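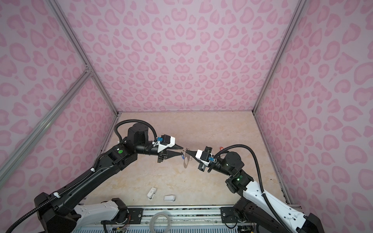 Leopard print is a surface pattern based on the coat of the leopard. It is used on clothing, furnishing fabrics, wallpaper, floor coverings and many small household goods. The pattern is made up of rosettes, which are broken rings of dark colour around a slightly darker centre, set against a lighter ground. It is often confused with cheetah print, which has solid spots, and with jaguar print, in which the rings are larger and usually have small dots inside them.

Colour

The natural version uses black or dark brown rosettes on tan or gold. Printed versions may be made in any colour. Pink leopard print normally has a pale pink ground with the markings in a deeper pink, so that the whole pattern stays within one colour family. In some designs the rosettes are mixed with other shapes, such as hearts or stars. Designs of this sort are sold mainly as wallpaper, wrapping paper and bedding.

Use on walls

Leopard print wall coverings are sold as paste-up paper, as self-adhesive film and as printed fabric. The design repeats at a fixed distance, known as the pattern repeat, and neighbouring lengths must be lined up before they are fixed. A small repeat wastes less material at each cut. A large one is harder to match at corners, where a rosette may have to be carried from one wall to the next.

Covering three sides of a small space in the same print makes the pattern very dominant. Spots on side walls look bigger and more stretched the nearer they are to the viewer, while those on the back wall keep their shape. A plain or lightly marked floor, such as beige with a marble pattern, is a common partner. Metal edging in silver or brass may be used where wall and floor meet.

Commercial examples

The Killico range of wall coverings, brought out in June, included a rosette and heart design in two pinks. It was catalogued as number 178 and sold in rolls of 563 centimetres. Tovwood offered a similar pattern on cotton, and Wróbel printed one on self-adhesive film in sheets 100 centimetres wide.

Care

Paper versions should be dusted with a dry cloth. Film can be wiped with a damp one. Strong sunlight fades pinks sooner than browns, and faded lengths are difficult to replace from a later print run.

See also

Animal print
Pattern repeat
Wallpaper

Page last changed 5 September 2021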